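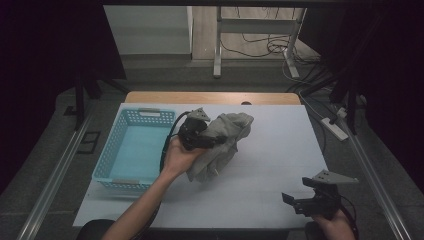
Cloth handling with a pair of hand-held grippers at the Drulville test area. One gripper holds a grey cloth beside a light blue basket.

January
By Mahlet Hadgu, Tekleab press desk

Home | Products | Test notes | News | Contact

Tekleab publishes comparison of two fingertip plates for hand-held grippers

DRULVILLE – Tekleab has published the results of a bench comparison between two fingertip plates for its Rava hand-held gripper. The comparison covers the pick-up and release of soft cloth, a task on which plate shape has a marked effect. The test note can be requested from the company free of charge.

The Rava is a cabled gripper operated directly by hand and used in pairs, one to each hand. It is intended for trying out a grip before the same plates are fitted to an arm. Users have asked which plate should be chosen for thin fabric, and the existing data sheet gave figures for rigid parts only.

Each plate was used for 53 trials. In a trial, the operator picked up one crumpled cloth from a flat white surface, raised it above the rim of a plastic basket, moved it across and released it inside. A trial was counted as complete if the cloth was lifted on the first closing of the jaws and left the plates without being shaken. The cloth was crumpled again by hand between trials.

The narrow plate completed 50 trials. All of the failures occurred at pick-up, when the plates closed above a fold and took no fabric. The wide plate lifted the cloth on the first closing in every trial but was slower to let go, and the note lists each case in which fabric stayed on the plate after the jaws had opened. Full tables are given for both.

"The narrow plate is the better choice where release matters, and the wide one where a missed pick is costly," said Mahlet Hadgu of Tekleab. "We would not fit either without first trying it on the cloth in question. Weave and thickness change the result more than we had expected."

Cable routing was also examined. A cable led back along the forearm caused less drag when the gripper was raised than one left to hang from the handle. The effect was small for short movements – it became noticeable when the operator reached over the basket. The Rava manual will be revised to show the forearm route.

The comparison has limits. A single operator carried out all trials, and one type of cloth was used. Damp fabric was not tested. Jaw force was kept at the standard setting throughout.

A second round will repeat the procedure with the plates mounted on an arm and driven by a Handley controller. Closing speed will be varied in that round, and the results will be issued as a supplement to the present note.

Both plates fit all current Rava grippers and can be changed with a hex key.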